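Studdale Tub Surround – Installation Guide
Section 6: Sealing the Joints

You have reached the part of the job that visitors will look at. The panels could be held up by hope and old gum, and people would still judge the whole bathroom by the bead of caulk along the tub. Set aside an evening for it.

Before you start

The panels must be fixed to the wall and the adhesive left to set as described in Section 5. If you skipped Section 5 to get to the fun part, go back. It will still be there.

You will need:
Bathroom-grade silicone caulk (not supplied)
A caulking gun (also not supplied – we know)
Masking tape
A sharp utility knife
Rubbing alcohol and lint-free cloths
Paper towels, more than seems reasonable

CAUTION: Uncured silicone irritates skin and eyes. Open a window, wear gloves, and read the label on the cartridge. Our lawyers wrote none of that label, but they admire it.

6.1 Loading the gun

1. Pull the plunger rod all the way back. On most guns you press the release at the rear with your thumb while you pull.
2. Set the base of the cartridge in the cradle first, then lower the nozzle end into place.
3. Push the rod forward until it meets the base of the cartridge. Stop there. Squeezing the trigger now, with the tube still sealed, only builds up pressure for later.
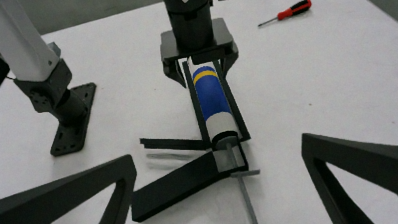
Caulking gun with cartridge in the cradle.

4. Cut the nozzle at a slant, close to the tip. The opening should be slightly smaller than the joint you are filling. You can always cut more off. Putting it back on is beyond the scope of this guide.
5. If your cartridge has an inner seal, pierce it with a long nail or the spike on the gun, if the gun has one.

NOTE: Press the release between beads. A loaded gun keeps oozing after you let go of the trigger, usually onto whatever you own that is darkest and softest.

6.2 Practicing

Yanti Liem, who answers our help line, asked for this part to be printed in red. We compromised by giving it its own heading.

1. Find a table you can walk around, at a height that lets you keep your wrist straight. Cover the part you will be using with cardboard.
2. Run a bead the length of your forearm, pulling the gun toward you at a steady pace. Keep the trigger moving too. Lumps mean you slowed down. Gaps mean you hurried.
3. Smooth the bead with one gloved finger dipped in soapy water. Use one pass. The second pass is where most of the regret comes from.
4. Repeat until you get 2 decent beads in a row, then go and do the real thing before the feeling wears off.

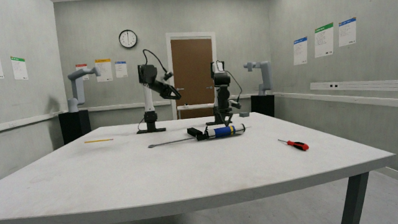
6.3 Sealing the tub edge

1. Fill the tub with water. A full tub sits lower than an empty one, and caulk applied to an empty tub may split the first time somebody takes a bath. Leave the water in until the caulk has cured.
2. Wipe the joint with rubbing alcohol and let it dry.
3. Run masking tape along the panel and along the tub, leaving the joint showing between the two strips.
4. Start in a back corner and work toward the open end. Apply one continuous bead. If you have to stop, stop at a corner.
5. Smooth the bead and peel the tape off right away, pulling it back at an angle. Tape left on overnight becomes a feature of the bathroom.
6. Do the vertical corners last, from the bottom up.

CAUTION: Do not caulk over old caulk. New silicone sticks poorly to old silicone. Scrape it all out, including the piece behind the faucet.

6.4 Curing

Follow the time on the cartridge, and keep the shower off until it is up. The surface will feel dry long before the inside is. Hang a sign on the door if you live with other people.

If the bead pulls away later, cut it out and repeat from 6.3, step 1. For gaps too wide for caulk, order trim strip 804 from Plusten and see Section 7.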